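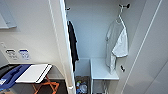 Resberg Air and Soil Monitoring Project
Progress report, 16 Sep 2024

The indoor dust component of the project is on schedule, with 221 household kits returned from the Bukow and Illis catchments. Each household supplied a vacuum bag sample, a doormat wipe and a short questionnaire on occupation and time spent outdoors. Entry areas and places where clothes are kept were added to the wipe protocol in February, as fibres can carry fine particles indoors. A small alcove with shirts hanging from wall hooks is wiped on its shelf, and the garments are left in place. Results for these added wipes will be reported separately.

Lead and zinc analysis
Smits Laboratory has completed the first two batches. In the first batch, 17 samples exceeded the project screening value for lead, and 10 of those came from streets bordering the former smelter siding in Bukow. The second batch is under quality review following a high field blank. Affected samples will be re-run at no cost to the grant.

Outdoor monitors
All 12 particulate monitors are installed. Two units in Illis lost data during a modem fault. The modems have been replaced and the gaps are flagged in the dataset. No values have been estimated to fill them.

Budget and variation
Spending is within the approved budget. Freight is over its line, offset by lower travel costs. We request approval to move the remaining travel funds to laboratory analysis.

Next period
Letters to households above the screening value, with the health unit's contact details
Completion of the second batch review
Draft catchment maps, at street level only, for comment by residents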